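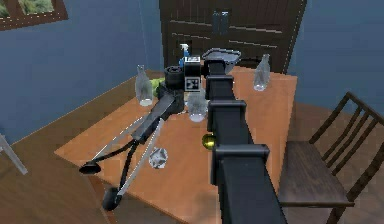 Clear the table first, then argue about speed limits, was how one integrator put it during the comment period, and the remark ended up shaping the first chapter of the new guide. Zorkeo today released its good practice guide for small robot arms working over tables, benches and counters. The guide is free to download and covers both simulated trials and work on real equipment.

2026-05-24
By the Zorkeo press desk

Home | News | Guides | Training | Contact

The guide runs to 337 numbered clauses in eight chapters. It was drafted with the equipment maker Kurnar and the testing firm Mészáros, and went out for public comment in December. The working group received 1708 comments and has published its response to each.

Chapter 1 deals with the work area. Glass gets its own section. A layout that has bottles or jars within reach of an arm must list each one, and the list must be checked again whenever the layout changes. Small clear objects are to be listed separately from large ones, as they are harder for a camera to pick out. Chairs next to the table count as part of the work area, even when they are not part of the task.

Chapter 2 covers layouts with two arms. Operators are asked to write down the space each arm may enter, and which arm gives way where those spaces overlap. A gripper that reaches past the edge of the table is treated as being outside the work area — the clause applies to the fingers and pads as well as the wrist.

Chapter 3 sets out what a simulation can and can't be used for. Simulated runs may be used to check reach, arm clearance and camera placement. They may not be used alone to approve a grip on glass. Any report based on simulated work must say so on its first page and name the version of the scene that was used.

Markers used for locating equipment are covered in Chapter 4. They must be flat, clean and fully in view from the start position. Cleaning products may stay on the table only if they are entered in the layout list.

Zonusport, which packs sports equipment, tried the draft at six of its stations before release. Its main request was for a shorter checklist, and the final version fits on one sheet.

The guide is voluntary. It does not replace national law or the manufacturer's instructions. Zorkeo will review it every December and will publish corrections on its website between reviews.

Comments (3)

benchtop_mo
Does Chapter 2 apply if the second arm is parked and powered down? The draft wasn't clear on that.

Zorkeo press desk
Yes. A parked arm is still listed with its space. See the last clause of Chapter 2.

R. in packaging
Glad the one-sheet checklist made it in. We'll print it and put it up at each station.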